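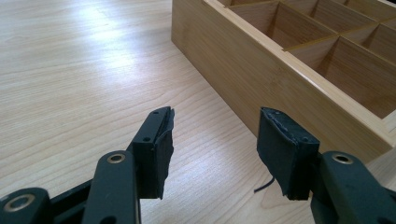

Light wood organizer with divided compartments, on the tabletop.

Desk and Drawer Organizers: Gallery

Posted 26 Jun 2019

This page collects the small storage pieces we keep at the Skellholm showroom. Everything on it can be handled at the front table during opening hours. Sizes and finishes vary a little from one batch to the next, so please check the piece itself before you measure a drawer for it. The order number is at the bottom of the page.

The divided box

The box at the top of the page is from the Ploma line. It has a long divider running parallel to the side wall, with shorter dividers meeting it at right angles. That makes a grid of square and rectangular cells. The square ones suit clips, stamps, spare keys and tea bags. The rectangular ones are better for pens cut down to stubs, batteries, or a folded tape measure.

The outer wall is smooth, with slightly darker vertical stripes in the grain. A thin rim runs along the top. The inside of the cells looks more golden than the outside when the light comes from above, and customers sometimes ask if two finishes were used. It is one finish throughout.

Ploma divided box, item 234. Sold empty. No lid.

Using it on a table

Most people buy the box for a drawer and end up leaving it out. It sits flat on its lower edge and does not need feet. On a polished table, put a sheet of felt under it if you plan to slide it back and forth. Lift it with both hands when it is full.

If the table is pale, like ours, the box blends in. On a dark table it stands out more. We have both in the showroom and you can try it either way.

Using it in a drawer

Measure the inside of the drawer at the back as well as the front. Older drawers are often narrower at the back. Leave a gap of 2 mm on each side so the box can be lifted out for cleaning. For deep drawers, we also stock the Trulent riser, a plain wooden tray that goes underneath and brings the box up to hand height. The riser is ordered separately.

Care

Dust the cells with a dry paintbrush. Wipe the outside with a damp cloth and dry it right away. Do not soak the box or put it in a dishwasher. A thin coat of food-safe mineral oil once a year keeps the wood from looking dull. Let it stand overnight before you put paper back in.

Light marks can be rubbed out with fine sandpaper, going with the grain. Stains from ink usually stay.

Ordering

The divided box is in stock at Skellholm and at the Heffernan store. Orders placed by noon go out the same day. Local delivery is free within 16 miles of either store. Returns are accepted if the box has not been oiled or sanded.

A second gallery page, with the letter trays and the wall racks, will be added in September.

Order line: extension 2450, weekdays.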